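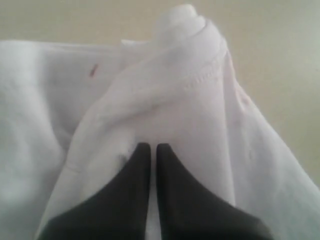

Noltgate Folding Challenge

The Noltgate Folding Challenge is a student robotics contest held each November at Barnivik. Teams of 2 program a gripper arm to pick up, flatten and fold white cloth. First announced 2019-10-19.

Format

Two rounds. Garment starts crumpled, no human help once the clock is runing. Points for finding a seam or hem, a clean lift, then the fold itself. Black fingers against white cloth are easy for the software to pick out, white folds on white much harder.

Teams

Odar club (school team), Nedelcu college. Odar hold the record, 1,046 points. Previous best 688, also Odar.

See also

Barnivik student projects
Cloth handeling in robotics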